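The valve that closed the wrong way

The engineer who leads the valve work at Rendia asked me not to use her name. She said the mistake belonged to the whole group and she does not want to be the face of it. We spoke for most of an afternoon in January, in a meeting room above the workshop, and she had brought a notebook with her which she opened only twice.

Rendia teaches robot arms to operate hand valves in small plants, where replacing every valve with a motorised one would cost too much. The learning is done first in simulation. Only later does the arm touch real pipes, on a test bench built by a supplier called Wieser.

"In simulation we had very good numbers," she said. "We ran 2105 trials with the final version and it failed in 19. I was proud of this. I sent the result to our client before lunch, and now I wish I had eaten first."

The client was Casteck, which runs water treatment equipment. The task was simple to describe. The arm should take hold of a handwheel, turn it until the valve is closed, and let go. On the bench it did so for the first days without trouble. Then one morning it took hold of a wheel which was already closed, and it continued to turn.

"It did not stop at the end," she said. "It pushed. The wrist motor was complaining, you could hear it from the corridor. Then the stem broke, and water came out on the floor and on my colleague's shoes."

I asked her if somebody was hurt. She shook her head. The pressure on the bench is kept low for this reason, and the person beside it pressed the emergency stop. But he had stepped inside the yellow line to look closer, and this is the part she still thinks about. "If it was hot water, or a chemical, we would have a different conversation today," she said. "He was too near. And I had seen him stand there before and I said nothing."

The cause took them almost two weeks to find. In the simulator, which is a product called Plodix, the valves had a limit for the angle but the limit was soft. When the wheel arrived at the end, it simply refused to turn more, and the force which the arm felt grew only a little. So the arm had never learned what a hard stop feels like.

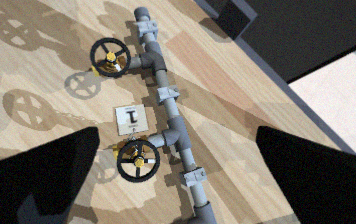 "We spent so much care on how things look," she continued. "The shadows, the grain in the wood, the light on the metal. We changed all of this again and again so the camera would not be surprised. For the friction we used one value, and for the stop we used what was there when we installed the program. It was a default. I did not even know the name of that setting."

There was a second fault, and she considers it the worse one. The controller had a torque limit, but it had been raised during an earlier test with a stiff valve, and it was never put back. The change was written down, on page three of a document that was opened, she thinks, by two people.

I wondered if the failed trials in simulation had given any sign. She opened the notebook here. In eleven of them, she read, the arm was still turning when the time ran out. They were marked as slow, and the group went on to other things.

Since then the work has changed. The stop in the simulator is hard, and its position is different in each trial. The torque limit is set again each time the controller starts, and it can be raised only with a key. The bench has a light barrier where the yellow line was. With the new version they have completed 463 trials on real valves — all with nobody inside the barrier — and have broken none.

Casteck was told on the same day as the accident. "They were polite," she said. "They asked for the report and then they asked for the raw data. I would have asked for the same." The contract was paused but not cancelled, and a smaller trial is planned at one of their sites, on cold water lines only.

Before I left she took me down to the workshop to see the broken stem, which lies on a shelf above the bench. It is shorter than my finger. She turned it over to show me the place where it had twisted, and then she put it back and went to look for her colleague, who wanted the key.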